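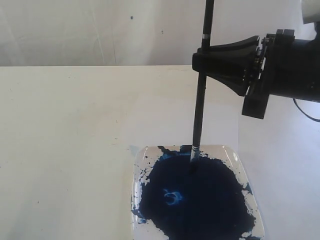

I have been reading painting advice again, which always puts me in a bad mood, and the advice this month is that everything around you should be white. White table, white wall or a white sheet hung up in place of one, white plate for your paint. Supposedly your eye judges color better when there is nothing else for it to look at. I'd like to know who tested this, and on whom.

The people pushing it hardest are at Stidevance, a newsletter I pay for and complain about in equal measure. They ran a long piece on setting up a "neutral corner" and finished it with a shopping list that came to $411. For a corner. The biggest item was a roll-down backdrop, and I could not find one sentence explaining what it does that a bedsheet doesn't. The comments were full of people saying their blues had never looked so clean. Mine looked clean before. Blue is the one color I have never managed to ruin.

So I tried the cheap version. Sheet up, table cleared, one plate, one color, one brush. I gave it 19 evenings, and I kept a few notes in the back of the gas bill folder where I keep everything else.

First, the glare. A white table under a ceiling light is hard to look at for very long. By nine o'clock I was squinting and blaming the paint. Turning the light off and using the lamp helped, but then one side of the table went yellowish and the other went gray, so I'm not sure what had happened to my neutral corner by then. I mixed a nice soft blue at night and in the morning it was a different blue. This happened before on my brown table too, so call it a draw.

Second, the sheet. You can iron it all you like. Hang it for a day and the creases are back, and creases have shadows, and shadows have color in them. The Stidevance piece says to steam it in place. I did that once and I will not be doing it again.
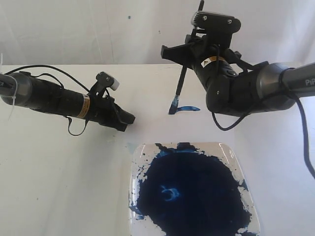

Then there's the question of brushes, where I think most of the nonsense in this hobby lives. The rule everyone repeats is that long handles are for standing at an easel and short ones are for sitting at a table, and that you will get a sore wrist or bad habits if you mix them up. I have used a long-handled brush flat on a table for years. Look at the black one in the picture, with its handle sticking up at a slant and the tip pointed down toward the tabletop. At that angle a long handle is in nobody's way, and the bristles can carry plenty of blue. And have a look at the cloth hanging behind it while you're there. Those little blue specks are what white gets you. On a patterned curtain you'd never find them.

I did spend money on one thing, a Nikero flat, after two separate people online told me it would change how I load paint. It's fine. It holds a bit more than my old one and sheds a bit less. The packaging promises "130 strokes per load," and I'd love to know what they were stroking. I get a decent line, then a streaky one, then I go back to the plate like everybody else. If you already own a brush you like, I can't think of a reason to replace it with this.

The Undik blue I have less to say against. It's cheap, it comes in a tub, and it stays workable on the plate longer than I expected. The lid doesn't close properly, though, and a skin forms if you leave it overnight. I put plastic wrap under the lid now. A friend of mine swears by Asadi, which costs three times as much, and when we painted swatches from both on the back of a cereal box she picked the wrong one as hers. She wanted to do it again in daylight. We did, and she got it right, so make of that what you want.

About the plate – this part of the advice I'd keep. A plain plate beats the plastic palette with the wells, which I have always hated washing. You can spread the paint out thin and see what it will really look like, and when you're done it goes under the tap. Just don't take one from the good set, and don't put it back in the cupboard with the others afterward. I keep mine under the sink with the rags.

The sheet came down at the end of the trial and went through the wash twice. There is still blue on it. The table I left clear for a while, mostly out of laziness, and now the mail has started to land on it again. I'm going to try the same blue on the brown table next, same brush, same lamp, and if there is any difference I'll post the swatches side by side. I've also written to Stidevance to ask about the backdrop. No reply so far.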